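Search this site Search Enter keywords

Call for participants: people who refill, unjam and put up with staplers

Brestach is looking for 20 people to spend an afternoon loading staplers and telling us what is wrong with them. We mean ordinary desk staplers, the long sort that sits beside the printer and is always empty when you need it.

Every stapler I have been sent in the past few years claimed to be easy to load. Some of them said so on the box, some in a leaflet folded eight times, and one had it moulded into the base. I have not yet met an office where people agreed. Somebody opens the thing, the strip slides out sideways, somebody else says you have to pull the bit in the middle, and the lid goes back down on two staples facing the wrong way. So I don't put much weight on what the makers say, and I'd ask you not to either.

The sessions are run by Irfan Entili and Sandrine Texier. You will sit or stand at a table, as you prefer, and work through a set of staplers, some new and some that have had a hard life in a post room. You open each one, load a strip, close it, staple a few sheets and open it again. Then you fill in a form, and after that you talk to one of us for a few minutes, which is usually when we hear the useful part.

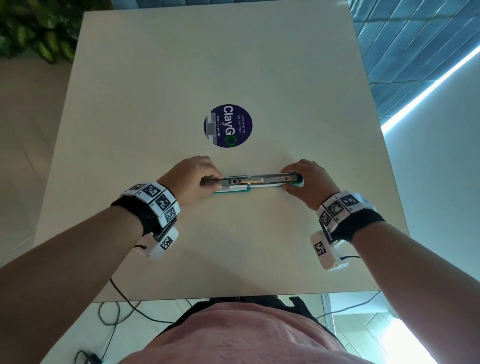 We are most interested in the moment when the stapler is open and you have to decide what to do next. Does the slider stay where you leave it? Can you tell which end the staples go in? Would you trust it near your thumb? Manufacturers tend to test this with people who work for the manufacturer, and I have my doubts about the answers they get.

Who we want

You should be 18 or over and use a stapler at work, at school or at home at least now and then. We would like left-handed people, people with stiff or sore hands, and people who wear reading glasses and keep losing them. You don't need to be good at this. If you design or sell office supplies for a living, please don't apply – we have had enough of that already.

What it involves

One session of 2 hours, with a break. Tea is provided, and so are biscuits, though I can't speak for their quality. We will take notes and may photograph your hands while you work. Your face and your name will not appear in anything we write up.

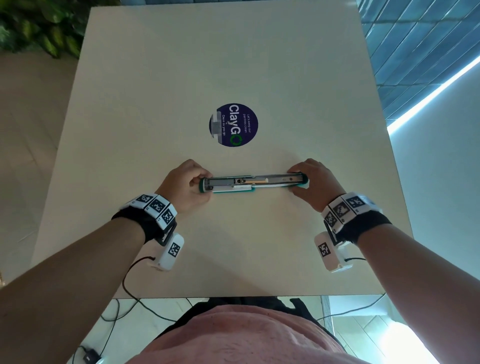 Stapler held at both ends on the table, beside the ClayGO sticker.

What you get

A payment for your time and your bus or train fare, on production of a ticket. You will not get a free stapler. Having seen what some of them are like, you may not mind.

What happens to the results

They go into a plain report, which we hope to have ready in October. I won't promise that it will change how staplers are made. A report on hole punches went out before this one and, as far as I can tell, it was filed. But people who buy supplies for schools and offices do read these things, and they are the ones with the money.

How to apply

Write a short note to Rosimeire Prado at the Brestach front desk, giving your name, which hand you write with and the last time a stapler annoyed you. A few lines will do. Please don't send a CV. If you need a particular chair or a step-free way in, put that in the note as well and she will sort it out before you come.

Odair Rocha
Brestach
3 June 2024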